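Ticket: Bench 9, clear display trays, high reject rate after handover to the cell
Site: Prelldale
Opened by: Corina Jitaru, packing
Assigned to: Costel Nedelcu, automation support
Status: open, monitoring

Reported: Since the Anghel cell took over tray placement in January, clear acrylic parts come back to the manual bench for rework. Opaque parts are fine. Packing wants to know whether to plan staff for clear parts next month.

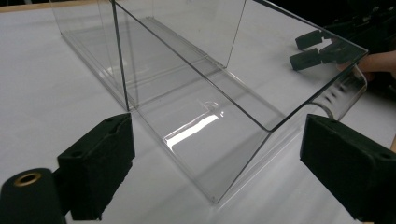
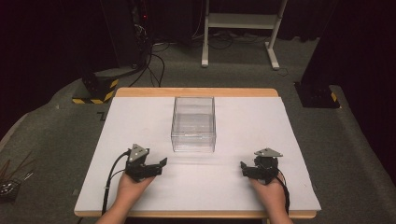 Entry 1, Nedelcu
Checked the reject log for the last shift: 21 rejects, all clear parts. Fault code is the same each time, "edge not found." Grip force and finger opening are within limits. Swapped the finger pads anyway. No change.

Entry 2, Nedelcu
Vision is losing the top edge of the part against a white surface. Lowered the overhead light and reran 16 clear parts. Fewer faults, but the cell now pauses before each pick, and the line behind it backs up. Not acceptable as a fix.

Entry 3, Jitaru
Please note the effect on our side. Two people were moved from placing to checking when the cell started. They are now doing both jobs: checking the opaque parts and placing the clear ones by hand. The shift plan still shows them as checkers only, so their rework time is not booked anywhere. Breaks have slipped twice.

Entry 4, Nedelcu
Understood. Changed the routing in Kavden so clear parts go straight to the manual bench and no longer pass through the cell first. This removes the double handling. Rework time now has its own booking code — ask the shift lead to add it to the plan.

Entry 5, Nedelcu
Gokevier replied. They want about 400 recorded hand placements of clear parts before they retrain the pick model. Recording is slower than normal placing, so the hourly target must not apply to whoever is doing it. Waiting for production to confirm this in writing.

Entry 6, Jitaru
Target confirmed as suspended for recording work. Still no answer on whether the two placing jobs stay after retraining. Please keep the ticket open until we have one.

Next action: Nedelcu to rerun the clear parts when the new model arrives. Manual routing stays on until then.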